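Jornlow Community Hall, Children's Room
Spring walk-through checklist, with comments
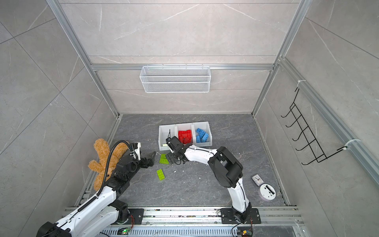 Thanks to everyone who sent notes after the last round in October. I've kept the same order as before so you can lay the two sheets side by side, and where something has changed I've tried to say so. If you're new to the room, please read the comments as well as the ticks. The form only has a little box for each item and most of what's useful doesn't fit in it.

Walked by: Ingrid Kincaid and Matúš Mikuš
Comments written up by: Ingrid
Marks: OK / Watch / Fix

1. ENTRY AND EXITS

1.1 Main door opens fully and closes by itself. OK
The closer was adjusted over winter and it's a lovely gentle thing now. Please don't wedge it with the doorstop from the kitchen, tempting as that is on a warm afternoon. There's a hook on the wall for holding it open during drop-off and it lets go with one finger.

1.2 Finger guards on hinge side. Fix
Bottom screw missing on the guard of the storeroom door. Matúš pushed it back into place but it wants a proper screw, and the guard itself has gone a bit yellow and stiff. I'd replace the whole strip while we're at it.

1.3 Rear exit clear, inside and out. Watch
Clear inside. Outside, the prams are creeping back towards the door again. I moved three and felt terrible about it, as one had a sleeping baby's blanket tucked in so nicely. Pram parking is along the fence, under the shade sail.

1.4 Exit sign lit. OK

1.5 Gate latch at 1.5 metres or higher. OK
It's stiff in wet weather. A rub of candle wax does the trick.

2. FLOORS

2.1 Mats lie flat, no curled edges. Fix
The blue mat nearest the sink has lifted at one corner and I caught my own toe on it, so I can vouch for this one. It's rolled up behind the piano until we decide. Rakiya Olaniyan thinks it can be glued. I think it has earned its retirement.

2.2 No splinters along skirting boards. OK
I ran a pair of old stockings along the whole length, which is how my mother used to do it, and they snagged once, by the window. Sanded on the spot.

2.3 Spill kit stocked. OK
Towels, gloves, the yellow sign. Somebody has added a packet of wipes, very thoughtful, thank you.

3. FURNITURE AND STORAGE

3.1 Tall shelves fixed to wall. OK
All brackets pulled by hand. The Bresness shelf by the craft corner has both of its brackets now.

3.2 Heavy things on low shelves. Watch
The play dough tub was up on top again. It weighs a good deal more than you'd think when it's full. Bottom shelf, please, left-hand side.

3.3 Chairs, all legs and caps. Fix
Six chairs have lost caps. I've put them in the storeroom with a bit of red wool tied round the back so they don't wander out again. Caps are on order, size as per the old ones, and they come in bags of 20, so we'll have spares for a while.

3.4 Toy chest lid stays up by itself. OK
Tested with a full chest and an empty one.

4. TOYS AND SOFT THINGS

4.1 Seams, eyes and buttons on soft toys. Watch
Give each one a firm tug at the eyes, nose and ears, then feel along the back seam. Anything with stuffing showing goes in the mending bag, and Sabina Holub has kindly said she'll take it home with her. She asks that people don't put damp toys in the bag. She was very nice about it but I gather last time was unpleasant.

4.2 Small parts kept out of the under-threes' corner. Fix
I found two beads and the hat off a wooden farmer. The older children's tubs need to go back on the high hooks before the toddlers come in at half past nine, even when it's a rush.

4.3 Washing log up to date. Watch
There's a gap of a few weeks. If you washed things and forgot to write it down, just add your initials and the month.

5. KITCHEN CORNER AND HOT WATER

5.1 Hot tap below 50 degrees at the children's basin. OK
Matúš ran it for two full minutes. It settled at 43.

5.2 Urn out of reach, cord tucked back. OK
The cord clip has been a wonderful success and I'd like another for the toaster.

5.3 Cleaning cupboard locked. Fix
Locked, yes, but the key was hanging from the handle by a ribbon. It belongs on the nail above the fridge.

6. FIRST AID AND PAPERWORK

6.1 Kit complete and in date. Watch
Saline runs out soon. Plasters are down to the silly small ones that don't cover anything.

6.2 Emergency numbers by the phone. Fix
The sheet still has Panagiotis Vasić as the after-hours contact. He's been living up the coast since last winter and has been answering our calls with great patience. New sheet to be typed in large print.

STILL TO DO BEFORE THE NEXT ROUND

Storeroom finger guard: Matúš
Blue mat, glue or tip: Rakiya and me, over a cup of tea
Chair caps: fitted when they arrive
Phone sheet: me
Saline and decent plasters: Sabina, who passes the chemist anyway

Spare copies of the blank form are in the top drawer, under the raffle tickets.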